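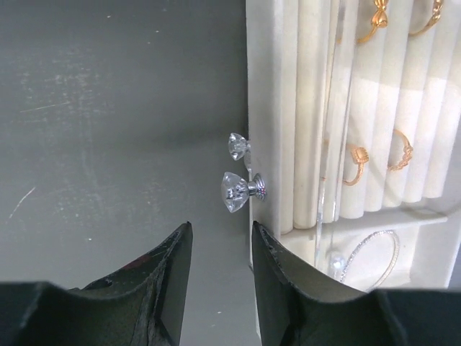 Storage and Organizing FAQ

Hi, and welcome to the page where I answer the stuff that keeps landing in my inbox! I run a little jewelry tidying shop called Skyrme (just me, a desk and a lot of tissue paper). Last updated Fri 5 December.

How do I keep my rings from getting scratched?
Give every ring its own spot. I push mine down between padded rolls so the band is held snugly and the fancy part sits on top. Tossing them all in one dish is how they get dinged up, and I say that as a former dish person.

Can I put two rings in one groove?
Sure, if they're plain bands. Anything with a bow or a stone wants some elbow room.

My box has clear faceted knobs. How do I clean them?
A soft dry cloth, and then a cotton swab for the metal rings at the base, where the dust loves to hide. Skip the glass spray if the box has a fabric lining, please!

What do I do with everything that doesn't fit in the box?
I'm a big fan of sorting the overflow by how often you wear it. Everyday pieces stay close, and party earrings can live up on a shelf. For the in-between pile I like a clear plastic bin, the kind you can see into without digging, and a black wire rack next to it is great for whatever needs to hang. Just don't drag bins across a surface you care about (mine has the scratches and scuffs to prove it). Lift, then set down.

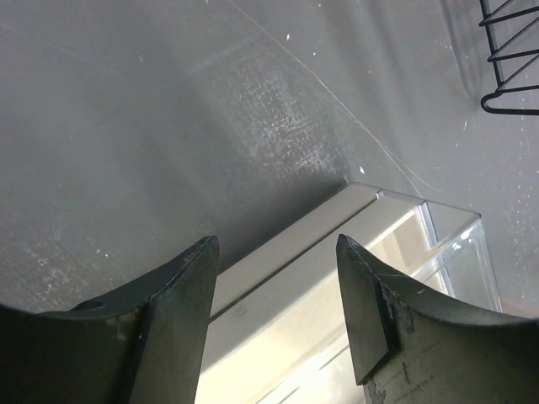
Do you sell the boxes?
Yes, two sizes, the Harnell and the Flamwood. The Harnell is the small one and it's the one I'd start with.

Where do you ship from?
Worngate. Orders placed over the holidays go out in January, once I'm back at my desk.

How many rings is too many?
Ha! I once helped sort a collection of 348 pieces and the owner wore every single one of them. If you can find the one you want in the morning, you're fine.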